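Drorasen Hotel Notes – read me first

Hello, and thanks for stopping by! Drorasen is a plain table of 32 budget guesthouses near the old harbor in Sepúlveda, put together for people who (like me) would sooner spend their money on dinner than on a bed. Prices are per night for two, checked each July, and breakfast gets its own column.

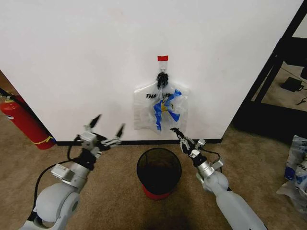
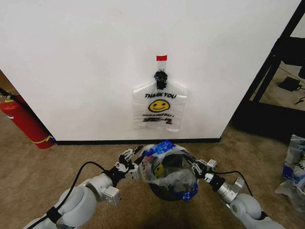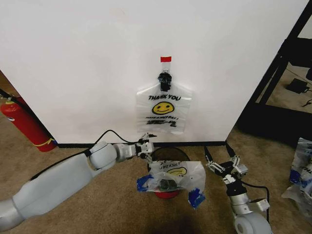
Ciarán Hennessy wrote back that three of the listings add a cleaning fee at checkout, so the fee column is new – do look at it before you book. Please send corrections through the Multbridge page, and keep notes under 500 characters.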